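Zosley 保守キット Z-17(2ビン式ピッキングセル用)

在庫あり。受注は2026年2月9日(月)から。
グリッパまわりの消耗品と、ビン固定用の部品をひとまとめにしたセットです。アーム本体、ビンは付属しません。

セット内容
フィンガー用ネジ一式、配線バンド、バークランプ、ビン底用の樹脂シート、点検表(A4)

点検の目安
・300サイクルごと:フィンガーのネジ増し締め。ゆるみ多いです、必ず。
・3,000サイクルごと:手首まわりのケーブル確認。被覆のすれ、バンドの切れ。
・ビン底:キズが増えてきたらシート貼り替え。カメラの認識に影響でる場合があります。
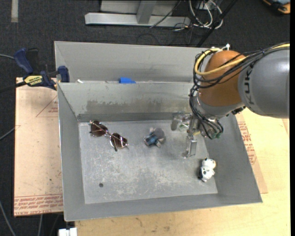 手前のビンにグリッパを下ろしたところ。ビン側面はバークランプで固定。

ケーブルは関節の外側を回して、余長をとってください。短いと手首を90度回したときに引っぱられます。束ねすぎも不可。黒の束と黄色の太いケーブルは別々に留めるのがおすすめでです。

クランプは作業前に手で揺すって確認。ビンがずれたら位置の再ティーチングが必要になります。めんどうなので先に締める。

作業時は必ず電源を切り、非常停止を押した状態で。エアー使用の機種は残圧も抜くこと。

適合:Romaniuk製フィンガー、Barano製ビン(浅型・深型とも)。Grornotettiの旧型フィンガーはネジ径が違うため使えませn。注文前に型番をご確認下さい。

返品は未開封のみ。樹脂シートのみの追加注文も可、備考欄に枚数を記入。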